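Atril de lectura Flandance 30

Ficha de producto. Librería Velloston, sección Accesorios para lectores

El Flandance 30 es un atril de sobremesa para leer novelas, ensayos y tomos de cuentos sin sujetar el libro con las manos. Admite desde ediciones de bolsillo hasta volúmenes de tapa dura de 80 mm de lomo y soporta un peso máximo de 2000 g.

La inclinación se regula en cinco posiciones. Dos pestañas con muelle mantienen abiertas las páginas y se apartan con un dedo para pasar la hoja. En libros muy nuevos conviene abrir antes el lomo por varios puntos.

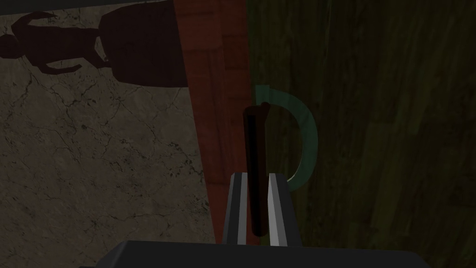

Imagen: Archivo Moges / Render 3D

Datos técnicos
Ancho de la bandeja: 30 cm
Peso máximo del libro: 2000 g
Lomo máximo: 80 mm
Plegado: sí, con funda de tela incluida
Color: negro o crudo

Compatibilidad
La lámpara de pinza Bemosix encaja en el borde superior y se vende aparte. El atril sirve también para lectores electrónicos, aunque en ese caso las pestañas deben quedar plegadas hacia atrás.

Envío y devoluciones
Gastos de envío gratuitos en pedidos a partir de 50 euros. El plazo de devolución es de 30 días desde la entrega, con el embalaje original. El color crudo está agotado y volverá a estar disponible en junio.

Ficha actualizada el martes 9 de febrero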